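Cloth of too many colours: parish wardrobe goes under the lamp

A church's cupboards are usually opened in August, when the choir is away and there is a chance of finding the iron. In Ivard this year the job has taken most of the month, produced a small argument about purple, and ended with the parish owning fewer altar frontals than it thought and more moths than it would like.

The church has 30 chasubles, stoles and frontals in its vestry press, gathered over a century or so by purchase, bequest and what the inventory calls "left behind". The inventory itself was last brought up to date in pencil. It lists a green set for ordinary Sundays, a white set for feasts, a red one for martyrs and Pentecost, and then a long run of entries under the heading "other", in which a good deal of family history appears to be buried.

What brought matters to a head was a loan. The parish at Flalodus, over the hill, asked in spring whether it might borrow a purple set while its own was being relined. Ivard said yes at once and sent over what everybody there has always called the purple. Flalodus wrote back with thanks and asked whether the blue might be swapped for something purple.

It was then carried out into the churchyard at noon and looked at properly. Opinion divided. Those who had sat behind it every Advent since childhood saw purple. Those who had married into the parish saw navy. A dyer's invoice found in the pocket of an old cope described the cloth as "violet, fast", and the second word has proved optimistic.

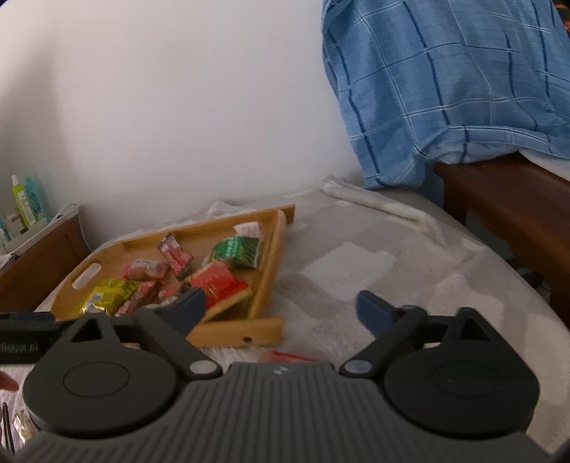
The vestry has since been fitted with a better lamp, which has caused trouble of its own. Under the old bulb, everything in the press was a shade of tea. Under the new one the white set is cream at the front and nearly yellow at the folds, and the gold orphreys on the best frontal have been revealed as two different golds, one of them mended with what looks like embroidery thread from a child's sewing box. The mend is neat and has been left alone.

Cleaning has gone to Chantharasri, the textile workshop by the station, which mostly does curtains and the odd regimental banner but took the church work on a quiet month's terms. Its advice was brief. Silk should be stored flat, or rolled where the press is too short. Wire hangers should be thrown away. Nothing should be sprayed with anything that smells of lavender, however kindly it was meant. The workshop also asked that candle wax be left for it to deal with, having seen what parishioners can do with brown paper and confidence.

Of the pieces sent, 20 are expected back before the end of the month. A further handful, including a black requiem set not worn within living memory, will stay with the workshop into the autumn while the linings are replaced. The black set is in by far the best condition of anything the parish owns. It is also the heaviest, and the last few incumbents are understood to have preferred purple for funerals on grounds that were partly pastoral and partly to do with the back.

There is also the matter of the rose. The parish has long believed itself to possess a rose chasuble, for use on the two Sundays a year when rose is allowed, and has in most years been unable to find it. It has now turned up, folded inside a banner. It is a strong pink, closer to seaside rock than to anything in a garden, and the question of whether it should be worn has been put to the church council, where it came up after the drains and was deferred.

The council did agree to a proper list. Each piece will be entered in Flurent, the catalogue software already used by the parish for its hymn books and, for reasons lost to history, its stacking chairs. Flurent allows one colour per item, chosen from a menu. The menu offers lilac, mauve and aubergine but has no violet, so the disputed set has been entered for now as "see notes". The notes run to a page and a half.

Flalodus, meanwhile, has managed without. Its own purple came back from relining early, and its parishioners are said to find it a touch on the red side. The two parishes have agreed to compare theirs side by side before Advent, in daylight, with tea provided by Ivard and cake by Flalodus, an arrangement that took rather less time to settle than the colour.

Until the cleaned pieces are home, Ivard will get by on its everyday green, which is fortunate, as green is what the season calls for. The one feast falling in the meantime will be kept in the cream, formerly the white. The congregation has been asked to keep the vestry door shut against moths and to return any linen taken home for washing. The cupboard is 2 purificators short, and one household has already owned up to a lavabo towel that had been doing service under a fern.

The press will be open for anyone who cares to look after the morning service once the list is finished. Visitors are welcome to give a view on the purple, and a sheet of paper will be left out for the purpose. Hands should be clean and mugs left in the hall.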